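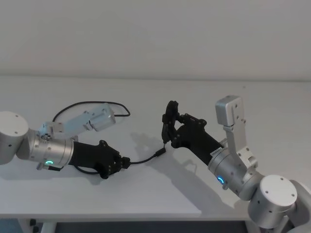
A black cable stretched out over a white table, with the small plug at one end.

How to check, coil and label spare cables

Posted by Nhi Khổng, Sun 7 February

These instructions cover the thin cables most homes have in a drawer: chargers, printer leads, power leads for lamps and speakers. They don't cover extension reels or anything wired into a wall.

You will need a clear table, a dry cloth, a soft brush (an old toothbrush will do), reusable ties, masking tape and a pen. A pale table is best for dark cables. If yours is dark, put down an old white sheet. Allow an evening for a full drawer.

Before you start

Unplug everything. Take the cables out of the drawer and put them on the floor or in a box beside you, and bring them up to the table one at a time.

If the cables are knotted together, don't pull on the ends. Find the loosest loop near the middle of the tangle and open it up with your fingers, then work outwards. Plugs with square shoulders catch more than round ones, so feed those through first.

Step 1. Lay the cable out

Hold one end still and draw the other away from it until most of the slack is gone. Hold the plug by its body, not by the cable behind it. The cable should lie more or less straight without being tight. If it springs back into a curl, let go of one end and let it turn freely, then try again.

Very stiff cables can be left flat in a warm room overnight. Don't use a hairdryer on them.

Step 2. Check it

Start at one plug and run the cable slowly between finger and thumb to the other end. Stop at any lump, flat spot or soft place and look at it closely. Most faults are in the first few centimetres behind each plug, where the cable gets bent most often, so flex that part gently and watch for cracks in the outer cover.

Throw the cable out if:

you can see inner wires or braid at any point
the cover has split or gone sticky
the plug is loose, scorched or has a bent contact
it has been mended with tape

Small electricals and cables should not go in the household bin. Our recycling centre at Pulness takes them in the same cage as kettles and toasters. Check what yours does before you go.

Step 3. Clean it

Wipe the whole length with the dry cloth. For greasy marks, dampen one corner of the cloth with water and a drop of washing-up liquid, wring it out hard, and keep it well away from the plugs. Brush dust out of the plug ends dry. Leave the cable for 15 minutes before you coil it.

Step 4. Coil it

Hold one plug in your weaker hand with the cable leading away from you. With the other hand bring up a loop, giving the cable a small roll between finger and thumb as you do so, and lay it against the first. Carry on in loops of the same size. For a phone charger the loops can be the width of your palm. For anything thicker, make them wider than your hand.

Some cables want to go the other way on every second loop. Let them. If you force it you get a figure of eight, and it will kink when you next undo it.

Don't wind the cable round your elbow, or round the plug or adaptor. Leave a short tail at each end and put the tie round the middle of the coil, firm but not biting in.

Step 5. Label it

Fold a piece of masking tape over the cable close to one plug to make a flag, and write on it what the cable is for. "Printer, back bedroom" is more use than "USB". If you don't know what it belongs to, write the month instead. I mark mine "March" and get rid of whatever is still unclaimed a year later.

Step 6. Put it away

Shallow boxes work better than deep ones. I use two from Skerkudow with loose dividers, one for charging cables and one for the rest. Stand the coils on edge with the labels upwards. Freezer bags are fine too, one cable to a bag, but make sure the cable is completely dry first.

Keep the box out of the loft and off the top of the boiler.

How many to keep

My drawer had 26 cables in it. I kept one spare of each type we still use, plus the leads for the old camera. Hạnh Hồ wrote in to say she keeps two spares of her phone cable, one of them in the car, and that seems sensible if you travel.

Next: sorting plugs and adaptors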